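Stosura Forums > Grippers and End Effectors > Sim results

Thread: Thin objects in sim: stock fingers vs. narrow tips

pinchpoint
Started this because I finally have both finger sets running on the same arm model and I'm having way too much fun with it! The task is a flat card on a wood tabletop, random pose every reset, 400 resets per finger set. Same controller, same friction, same wrist view. The stock fingers missed 126 of theirs. I'm still working through the narrow tip logs, but you can already tell how different the approach looks up close.
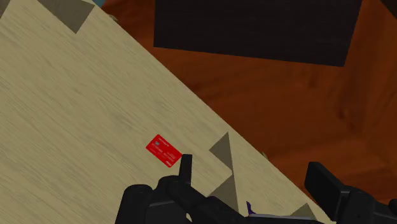 Wrist view, fingers open, red card near the left tip.

Does anyone else lose their cards sideways? Mine like to skate off before the second finger gets there.

gearlash
Nice! Skating is usually one finger arriving early. Look at where your card is compared to the midpoint of the opening. If it's hugging the left tip like that, you're basically playing shuffleboard.

pinchpoint
Ha, fair. I do recenter before closing, but only once. I'll try it twice.

mudroom_mike
I'm going to disagree with the whole setup a little. A card flat on a table is a suction job. You can tune parallel fingers for a month and a cheap cup will still beat them.

gearlash
Sure, if cards are all you ever pick. I want one tool that does the card and then the mug and then the block without a swap. I'd take a few misses for that.

mudroom_mike
126 isn't a few.

pinchpoint
OK, but that's the stock set, and no edge trick yet! Next on my list is dragging the card to the table edge and pinching the overhang. Same arm, same room, with the side camera so I can check clearance:
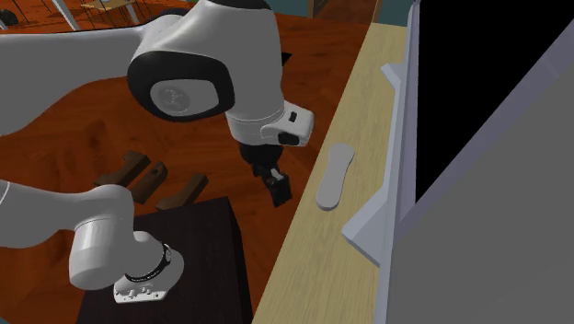
Re: side camera view

tallowbee
Love the side view, I wish more people posted these. My worry is that big screen thing on the table. With the gripper over the floor by the near edge you have loads of room, but swing it across toward the screen and I bet the wrist gets tight. What does your planner do there?

pinchpoint
It gets grumpy! I padded the collision box on the screen and it quit trying silly routes. Planning time went up to 420 ms, and I can live with that.

gearlash
Watch the contact settings when you do the edge drag. Over on the Pirkancombe build I had cards sinking into the table until I cut the step size. Looked like a great grasp. It was garbage.

mudroom_mike
This is my other gripe with sim, by the way. Thin stuff is exactly where I trust it least. Run it on hardware before you crown a winner.

pinchpoint
No argument there. I still learn a ton from it, and resets are free. I'll put up the narrow tip numbers and the edge drag together, and mike, if you have a suction model that loads cleanly I'll happily run it on the same 400 poses.

mudroom_mike
I'll dig one up. Send me the pose file.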